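Wilmer Nina
June 7, 2021

1/ Our report on grasp timing is finished, so I want to tell the main result here in short posts. It took us much longer than planned. English is not my first language, please ask if a sentence is not clear.

2/ The question was simple. When a robot hand picks up something soft, when should the fingers stop closing? Most people set a limit on force. We wanted to know if a limit on the change of force works better for food and other things that lose their shape.

3/ Some background. I work at Prurnesent, in the small manipulation group in Drallthorpe. We have a two-arm station with five-finger hands, and a person teaches it by moving the arms from a distance. The policy learns from these recordings. We call the training code Rey and the older version Furnness.

4/ Furnness used a fixed force limit for each finger. If the limit was low, the hand dropped things on the way to the plate. If it was high, the hand pressed them flat. For each object we could find a good number by hand, but it was a different number each time, and this I did not like at all.

5/ Rey does it in another way. It looks at how quickly the motor current rises while a finger closes. A hard object gives a steep rise. A soft object gives a slow rise, then a bend in the curve when the outside layer starts to give way. We stop a little before the bend.

6/ The difficulty is that you only know where the bend is after you have passed it. So we train a small network to guess it from the first part of the curve. The input is a short window of current from all fingers plus the finger positions. It doesn't get the camera picture.

7/ We did try to give it the camera picture. On the objects from training it was a bit better. On new objects it was clearly worse. My guess is that it learned the colour of things and stopped listening to the fingers, but this is only a guess and I have no experiment to prove it.

8/ About the data. We recorded 887 demonstrations by teleoperation. I removed 154 of them before training, mostly where the operator had let go and grasped again in the middle. I kept a list with the reason for each removal, and it will be shared with the rest.

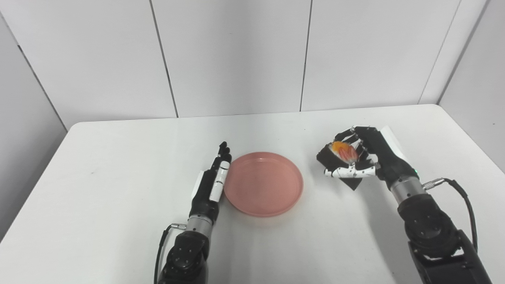
9/ The task in all tests has the same form. One hand takes the object, carries it over the table and puts it on a plate. A trial counts as good only if the object arrives and its shape is still acceptable. Shape was judged by two colleagues who did not know which method had been used.

10/ The result: Rey did better than Furnness on the soft objects, and the two were equal on the hard ones. The difference was largest for things made of layers, where the outside is firm and the inside moves. I had expected the largest difference for the very soft ones, so I was wrong there.

11/ Why layers? In the curves I see two bends. The first comes when the outside touches the filling, the second when the filling begins to be pushed out. A fixed limit cannot tell them apart. The network seems to wait for the first and stop before the second, at least in the trials I looked at one by one.

12/ Now the weak points, and please read these before you share the thread. We tested on one station only. The hands are all of the same model. If your motors have more friction than ours, the current curve will be noisier and I don't know how the method behaves then.

13/ Second weak point: temperature. When the motors have worked for a long time, the current at rest moves up a little. We take a new zero before each grasp with the fingers open. Without this step the method becomes careful in the wrong moments and drops things. It cost me about 2 weeks to find it.

14/ Third: the thumb. In our first version all fingers shared one stop signal. That was a mistake, as the thumb often carries the weight from below while the other fingers only keep the object from rolling. Now the thumb has its own signal, and it is allowed to press a bit longer.

15/ This change to the thumb was small in the code, only a few lines. It made more difference than the bigger network which I had built before it. I left the bigger network out of the report in the end, there is only one sentence on it in the appendix.

16/ Somebody asked me last week if tactile sensors in the fingertips would make all this unnecessary. Maybe yes. But they wear out and have to be calibrated again, and many labs don't have them. Motor current is already there in most hands, so I think it is worth to use it well first.

17/ Another question was about the release. We do not learn it. The fingers open slowly at a fixed speed once the object is low enough over the plate. With sticky objects this sometimes fails, the object stays on one finger and turns over. We counted those trials as failed for both methods.

18/ What we will share: the current recordings, the finger positions, the list of removed demonstrations, and the code for the stop signal. The code for the arms is tied to our controller and would not run anywhere else, so I leave it out. I am still cleaning the file names, it is dull work.

19/ The plan is to have everything ready in August. If you want the recordings earlier to test something, write to me and I will send what I have, with a warning that some column names will still change.

20/ One correction to post 6, thank you to the person who wrote to me. The window starts at first contact of any finger, it does not start at the command to close. If you begin at the command, the window is mostly free motion and the guess is poor.

21/ And for those who asked about operators: two people did the recordings, and I am one of them. My grasps are the slower ones. We trained on each person's data alone as a check, and the stop signal came out nearly the same. The arm paths were quite different. I will put those plots in the shared folder too.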